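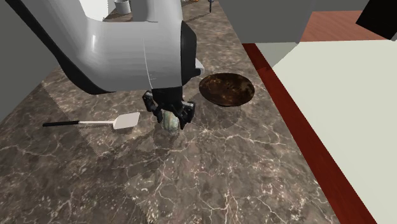 Agathe Deschamps sells practice kitchens for robot arms, and all of them exist only in software. Her company Warkent offers 53 layouts, with counters, plates and small cans to grip. "The customer can fail 1,100 times in one night – it costs him nothing," she says. The license is paid by month and the first 30 days are free.

Rostyslav Shevchuk of Marchetti tried it in July. He likes the grasping tasks, but he finds the shadows too soft. "Our real kitchen is less kind," he says.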